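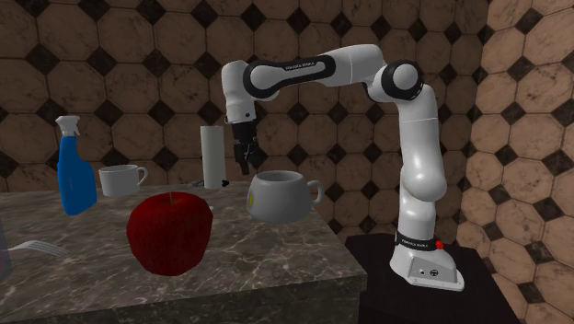 *Robotic arm beside a gray marble countertop*

# Care and Repair of Children's Books at Home

Issued by the Groltbridge Children's Library, Collections Care. Revised 10/12/2022.

The Library has lent picture books to families since 1984 and currently holds 2635 titles for readers under the age of eight. The guidance below applies equally to borrowed books and to those owned at home, except where noted.

## Sticky covers

Laminated covers and board books may be wiped with a soft cloth that has been dampened with water and wrung out well. Add one drop of mild dish soap for jam or syrup. Stand the book upright with its pages fanned until it is fully dry. Do not spray any liquid directly onto a book.

## Crayon and pencil

Pencil marks can usually be lifted with a white vinyl eraser, worked in one direction from the center of the page outward. Crayon on uncoated paper is best left alone. Rubbing spreads the wax and thins the paper.

## Wet pages

1. Blot with plain paper towels. Printed towels may transfer color.
2. Place a sheet of wax paper on either side of each wet page.
3. Close the book and set a flat weight on top for 12 hours.
4. Change the wax paper and repeat if the pages still feel cool to the touch.

Glossy pages stick together as they dry and should be separated early. A book that smells of mildew should be kept in a sealed bag, away from other books.

## Torn pages and loose flaps

Household tape yellows and should not be used on any book intended to last. Wheat paste or a thin line of white craft glue, applied with a toothpick, is suitable for most small tears. Lift-the-flap books need a narrow strip of paper glued along the hinge -- leave the flap open while it sets.

Borrowed books should be returned unrepaired, with a note marking the page. There is no charge for ordinary wear.

## Shelving

Large picture books should stand upright and be supported on both sides. Very tall volumes may lie flat in stacks of no more than 6. Keep shelves away from radiators and out of direct sun.

Questions may be directed to Mariama Frimpong, Collections Care, or left at the Rivas Street desk.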